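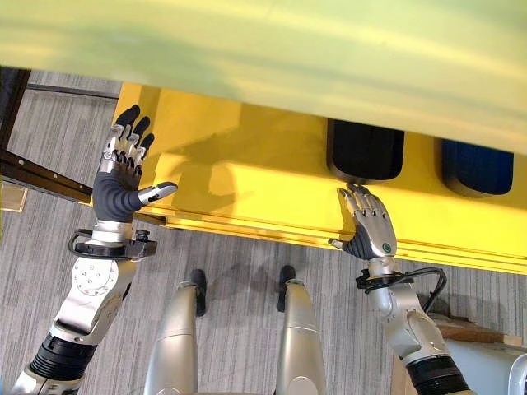

Ticket: captions drifting on episode 4 of Plater
Opened by: Gemma Hartley
Status: closed

Hi all, me again (sorry!). I'm putting together the press screening of Plater and the captions on episode 4 start out fine and then slide. By the dinner party fight they're a good two lines behind, so poor Onyshchenko slams the door and walks out before his big speech shows up in text. It plays like a comedy. It is very much not a comedy.

Things I tried before bugging you:
Reloaded the page in the Poris player. Same.
Different browser, then my phone. Same on both.
Downloaded the caption file and opened it by hand. It looks normal to me, but I write about TV for a living, so take that for what it's worth.
Episodes 1 to 3 are fine, start to finish. I ended up rewatching all of 3, which was no hardship!

The link goes out to 65 reviewers in April and I'd love for them to get the speech at the right moment.
Gemma

Reply from Brahim Slaoui
Hi Gemma, can you tell me where it first goes wrong? And is the sound still matching the mouths?

Gemma Hartley
Sound is perfect. Captions are good until the title card, which comes in late on this one, after that long cold open in the kitchen. Then they're behind, and they get worse after the ad break.

Brahim Slaoui
Got it. The captions were timed to an older cut. The edit we have now is 40 seconds longer, with a bit added before the titles and another at the break. I've asked Grolum for a new file. In the meantime I moved everything after the title card by hand, so try it again with the cache cleared.

Gemma Hartley
Much better through the middle! Still a touch late in the last scene, on the stairs.

Brahim Slaoui
New file from Grolum is up now, and my patched one is gone. Reload once more please.

Gemma Hartley
Watched the whole thing and it's spot on, stairs included. Please close, and thank you!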